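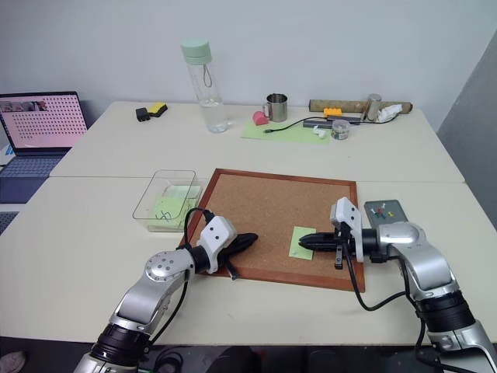 Two arms, one cork board, several pushpins.

Docs > Kosano Planner > FAQ

Why does the planner refuse a goal I can plainly reach?

You can reach it. The arm can get there too, but perhaps only by passing its elbow through the other arm. Run the goal with the explain flag and Kosano will print the pair of links it's unhappy about. If it names a link and the table, check your table height first. It's nearly always the table height.

Do I need the wrist cameras, or will the head camera do?

Planning runs fine on the head camera alone. Grasping small parts doesn't, unless you enjoy watching a gripper close on air with great confidence. From overhead a pushpin is a few colored pixels, often behind a forearm. The wrist view gets close enough to tell the grip from the base, and the grasp module wants both.
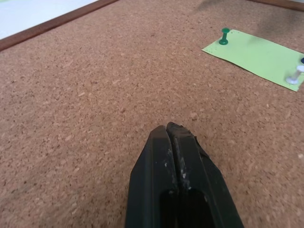
Emiko Tsuji wrote in to say that her wrist detections lag the arm, so the pin is always a little to one side of where the planner thinks it is. Set camera_delay. The default is 55 milliseconds, a number that was right for one computer, once. The calibration tool will measure yours if you let it finish.

Can both arms work in the same space?

Yes, with the shared zone turned on. One arm holds the zone and the other waits outside it, looking idle, until the zone is released.

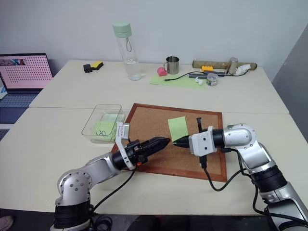 The planner checks clearance between the two arms 20 times a second and slows them both when it drops below your limit. Set that limit too wide and nothing two-handed will ever get done. With fingertips nearly touching over a board, you want the fine collision meshes, not the default capsules. Cables aren't modeled at all, so a loop of wrist cable lying over the work is your problem. We suggest tape.

How do I know a grasp succeeded?

Finger width, mostly. If the fingers stop before fully closed, Kosano reports a hold. For very thin parts, raise the width resolution and turn on the wrist check.
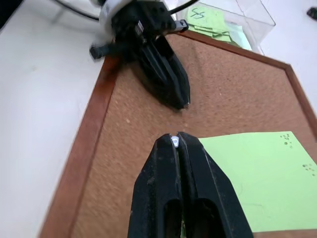 Isn't finger width useless for anything smaller than the slop in the gripper? Kiros Kassa asked this on the mailing list, and yes, it is. Release 8 lets the wrist check overrule the width reading. Older releases trust the width and will carry nothing across the table very carefully.

Where do I report bugs?

On the tracker, with the log attached. There are 299 open tickets, and "it moved weird" is already taken.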